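Bench notebook: bags, film and the counting scale

May 23, 2022
By the packing bench, Urkura workshop

Carrying on from the last entry, where the Kunine fastener packs were coming out light. I had blamed the parts. Today I went back over the weighing and I now think most of it is in how the bag gets put on the scale.

Started with the check weight. The 100 g weight read 2 g low when the scale was switched on cold first thing in the morning. Left it on, cleared the tray, went and did the labels, came back and zeroed it. Read 100 g after that and stayed there for the rest of the session. I moved the weight to each corner of the tray and saw no change in the reading. So the scale is fine once it has warmed up, and I'll stop writing it up as faulty.

Next question was the bag. We have been zeroing with nothing on the tray, then putting the filled bag down and reading off. That counts the bag as parts. Small, but the washers are small too. Did the rest with an empty bag on the tray, tare, then lift the bag off, fill it and put it back. Slower. The display goes negative while the bag is off, which looks wrong the first few times. Leave it alone and don't press zero at that point. I did that twice and had to redo both packs.

The gray Funus bags are the better of the two kinds we have. They come out of the sleeve creased and they don't stand open on their own, so the mouth has to be pulled apart before anything goes in. A bag that sits up and spreads over the back of the tray can lean on whatever is behind the scale. Then part of the weight goes somewhere else and the reading is low. I pushed the mouth of a filled bag against the wall of the tote behind the scale and watched the number drop, let go and it came back. Did it several times to be sure. I am fairly confident this is where the light packs came from.

Moved the tote. Leave a clear strip behind the tray from now on, wide enough to get a hand down.
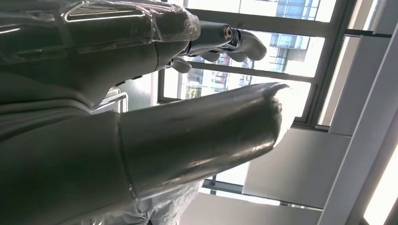 Afternoon was spent partly on wrapping film. The Simard roll is clear and clings well enough over a smooth surface, but it creases as soon as it has to go around a curve, and once a crease has stuck to itself there is no getting it flat. Two layers hide more than they protect. With one layer I could still see scratches and seams underneath, and that matters when we check things on arrival. One layer, then, unless somebody has a reason.

Ends are the weak point. If the film is just torn and left, the edge bunches up and then catches on sleeves. Fold the last bit under and press it down. Cutting with the box cutter marked the surface on one of the trial pieces, so use the blunt-nosed scissors. They live in the drawer with the markers. They were not in the drawer with the markers today. I found them by the sink.

Checked the film for weight as well, out of curiosity. A strip folded into a pad came up on the display, but the number wandered with every breath of air from the window side. Not worth recording. Close the window before doing anything that light.

Back to the packs. Target for the Kunine pack is 286 g of parts, bag not included. The first few with the tare method landed on it. One came out over and I tipped it out on the bench: two of the long screws had gone in where there should have been short ones. They are hard to tell apart in the tub. I've put a divider in for now, a piece of cardboard, and it will do until the proper tubs get here. 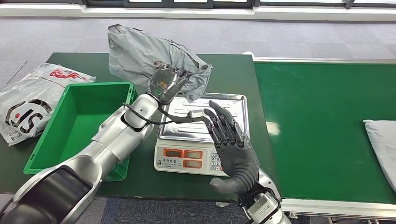
Green crate goes to the left of the scale and takes finished packs only. Please don't park empties in it. It reads 166 g with nothing inside, written on tape under the rim, so a part-filled crate can be weighed whole and the crate taken off. That is only a rough cross-check. It will show a missing pack and it won't show a missing washer.

The keypad on the right is where most of the slips happen. Unit weight has to be keyed in again after the scale has been off, it doesn't remember. I keyed a decimal point in the wrong place and got a count that made no sense at all – easy to catch this time, less easy when it is only slightly wrong. Put a card next to the scale with the unit weights for the Kunine parts in pencil. If you change one, rub the old one out properly.

Switch it off at the end of the day and take everything off the tray first. It was left with a tub on it last week and I don't think that does it any good.

Still to do:
– redo the light packs from the last batch, all of them, with the tare method
– ask Funus whether the gray bag comes in a shorter length
– second pair of scissors
– try the tote on the shelf below the bench and see if it gets in the way of knees
– the tape on the crate is already lifting at one end, use the better tape

Last updated: end of the afternoon, after the second batch of packs

Recent entries
Kunine packs coming out light
Simard film, first roll
Label sizes for the small tubs
Where the bench tools are kept
Funus bags: gray or clear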